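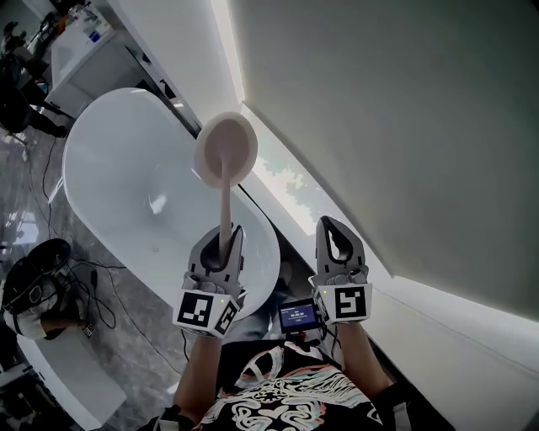 Subject: Re: [handheld-collection] Draft practice notes, bathroom tasks
Date: 28/07/2020

Thanks for the comments on the draft. I've pulled in most of them. Replies to Nisau are below the quoted text, and the wording I'd like to put in the next version comes after that.

Nisau wrote:

> I read section 3 twice and I still don't know what we are asking
> people to do about the cables. "Keep tidy" is not a rule. At Boreo
> we route everything along the wall and tape it, and the person
> holding the grippers does not step over anything while recording.
> Also, do we want to say anything about the markers? We lost 16
> recordings in July to a block that had been wiped with bathroom
> cleaner and had gone cloudy. And who decides when a second person
> can be in the room?

On cables, agreed. I've used your wording with one change. Tape doesn't hold on some of the stone and tile floors we work on, so I've allowed weighted covers too.

On markers, yes. The grippers are held over tubs, sinks and toilets all day and the blocks do get splashed. Plain water and a soft cloth, nothing else. If the black squares look gray or shiny, swap the block.

On the second person, I don't think we need anyone to decide. Most rooms need two people. I'd sooner say where they stand or sit.

Proposed text for section 3:

3.1 Run cables along a wall and fix them down. No cable crosses the path of the person holding the grippers.

3.2 A cable from a chest display to a gripper must have enough slack for a full reach across the tub, and no loop that can catch on a tool handle.

3.3 Check that the marker blocks are clean and their lights are on before each recording. Clean with water only.

3.4 Tools such as plungers and brushes are gripped by the handle, with both fingers closed on the shaft before the tool is lifted. The free gripper stays open until it is needed.

3.5 Anyone wearing a headset sits down, away from the person recording, and doesn't walk through the room with it on.

3.6 Stop after 8 recordings and change over. Write down the changeover time.

Rivadeneira has asked for 7 in that last item to match their shift sheets. I don't mind either way, but I want one number for all sites. Please say which you prefer.

The Bevinthorpe site still uses the old section 3. Leave their copy alone until this is settled.

Santino Urrutia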